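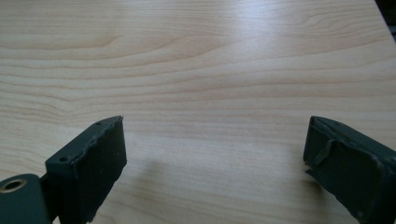 Govia table by Molteo

The Govia is a plain work table with a light wood-grain top and rounded corners. The grain runs mostly along the length, with a few wavy lines and longer loops. No two tops match, so please don't order from one sample and expect the same pattern.

The finish has a slight sheen and shows reflections under ceiling lights. If glare bothers you, ask for the Lopes matt finish when you order.

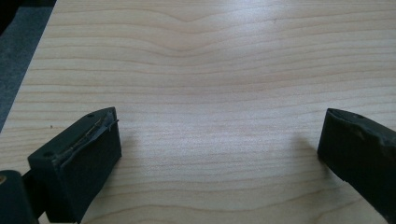

For daily cleaning, use a damp cloth and wipe along the grain. Dry the top afterwards. Avoid scouring pads and anything with bleach in it -- both will dull the surface, and we can't put that right under the guarantee.

Size and delivery

Depth: 700 mm
Guarantee: 7 years
Item code: 576
Delivery: from our Bostside warehouse, flat packed, legs separate

A small round cable hole sits close to the back edge. It leaves space beside it for a wire basket or a desk tray, and the front stays free for whatever you are working on.
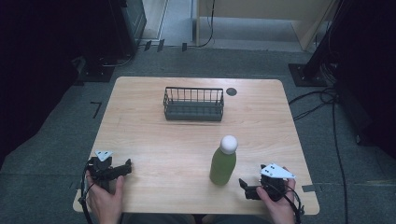 The table stands well on carpet or hard floors. On thick carpet, check that it is level after the first week and adjust the feet if needed. Two people should lift it -- don't drag it by the top.

We have sold about 3,000 of these. Spare feet and bolts can be ordered separately under the same item code. The next batch is due in July.

Page updated Feb 23, 2024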